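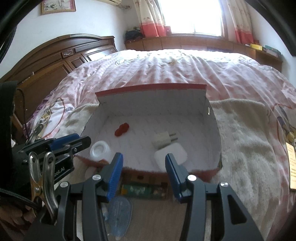

Charger, plug adapter, a white round thing. The box, mid-sort.

In defence of the box on the bed

Posted Sat 5 March in Home and Habits

I am going to argue for sorting your small stuff on the bed. Quickly, because the bed has to be slept in tonight and I am only half done.

The received wisdom is the opposite. Never the bed. Use a table, they say, clear a worktop, do it standing up with good light and a label maker. Every tidying column I've read says it. The people at Homosow, whose newsletter I still get for reasons I can't remember, sent out a whole thing last August called the Clean Surface Rule. No soft furnishings. Nothing electrical near bedding. Sort in daylight. Fine. Lovely. My table has a printer on it and a week of post and I'm not moving the printer.

So, the bed. Quilt pulled up, fleece blanket over part of it, box on top. White inside, red round the top edges. I've no idea what came in it and I don't much care, it is the right depth. That matters more than people think. Too deep and you are rummaging again, and rummaging is how we got into this mess. You want a box where everything lies on the floor of it and you can see the lot in one go.

And look at what goes in. A square white charger. A beige adapter with two pins, the sort you buy at an airport in a temper. A little red knotted thing. That's the stuff. That's what fills houses. We talk about clutter as if it was wardrobes and exercise bikes but most of it would fit in your hand.

My last flat had 33 square metres and one drawer. The drawer was a disgrace. I moved out of there with a removals firm called Kevton who charged by the box, and I paid good money to have that drawer tipped into a carton and driven across town. It sat unopened for two winters. When I did finaly open it I found the adapter I had bought again twice.

So my first point. Small things need a place to be looked at before they need a place to live. The organiser people skip this. They sell you the insert, the tray, the little dividers – Vemska do a modular one, 19 compartments, clicks together, I own it, it's under the bed with nothing in it. Compartments ask you to decide before you've looked. A bed doesn't. You spread it all out and stare at it for a bit. Things end up next to other things. You notice you have three of something.

Second point, noise. Try tipping a drawer onto a hard table at ten at night with someone asleep next door. Things bounce and roll off. A screw goes under the cooker and is never seen again. On a quilt things stay more or less where they are dropped. Pink quilt too, in my case, so even a beige plug shows up. Cream fleece is not as good for that. I'd not do white caps on cream fleece.

Third, and I know this sounds soft, you can sit down. The reason the drawer never gets done is that doing it standing is miserable. Backs hurt. You give it ten minutes and shove it all back. On the bed you can sit cross legged and go on for an hour with the radio.

Now the case against, because I did get letters last time. Somebody wrote to say it is unhygienic. Possibly. Old plugs and stray lids have been in drawers with crumbs, fair enough. Put a towel down. Any towel, an old one, the kind with proper loops so that small bits catch in it. When you finish you pick up the four corners and shake it out of the back door. You can't do that with a table.

Somebody else said it mixes up work and rest, and that I'd lie awake thinking about chargers. I have slept very well, thanks.

The better objection is that it has to be finished. You can leave a table half sorted for a month, and I have. The bed wants itself back by eleven. To me that's the strongest argument for it, though I accept it's also the reason some of you will be sleeping on a Lego brick.

There is one rule I do keep, pinched from the repair counter at Hinrichs, where they lay everything out on cloth before they touch it. Odd things out first. Plugs and chargers are easy, they can wait. It's the bits with no name you want in front of you while you are still fresh. A lid, a bit of toy. If you leave those till last you'll be tired and they'll all go back in the box, and next year you'll have the same conversation with the same red plastic lump.
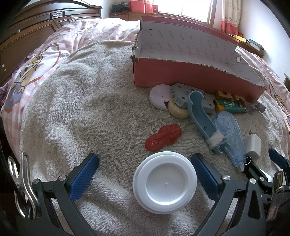

What I'd keep, what I wouldn't

Lids. I keep a lid if I can put my hand on the pot within a minute. Otherwise out. I have been cheated by round white plastic my whole life and I'm done.

Toy pieces get one more chance, in a bowl by the front door, till the child in question claims them or forgets. Red ones seem to last longest. No theory on that.

Adapters, keep one per kind of socket you have really used. Chargers, plug them in and find out, and if nothing in the house fits the other end then out they go – the council tip takes them here, yours may too, check first.

String, cord, knotted stuff. I can't help you. I keep all of it.

Anyway the towel needs shaking and I've still got the left hand side of the bed to do. Comments are open. Please don't send me any more links to drawer inserts.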